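# Hand-Held Gripper Program: Progress Report to Rurance

12 December 2021

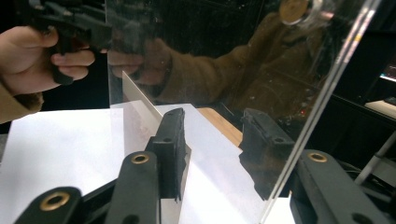
*Knife blade held in the gripper fingers, white paper on the table.*

We have had a very good stretch since June! The knife-handling work is the part I most wanted to show you. Our prep staff now record their own tasks with the hand-held grippers, and the Chaiyaporn arm learns from those recordings. We have 636 usable ones so far, against the 2,000 we promised for the full grant.

What has changed most is who does what. Thaís Andrade came off the packing line to lead recording, and she now trains everyone else on the floor. People who used to wait for an engineer tell us straight out when a grip is wrong — and they are usually right. Recording shifts are capped at 60 minutes, at the staff's request, because wrists get sore.

Still open:

- Finger pads wear faster than we planned. Helteck is quoting for a tougher rubber.
- Thin blades are harder than thick ones, and we need more recordings of them.
- Two people on the line have asked what happens to their hours once the arm is running. They need a written answer, and I am drafting one with Thaís.

We have spent 76 percent of the equipment budget. No change to the end date.

Luana Bastos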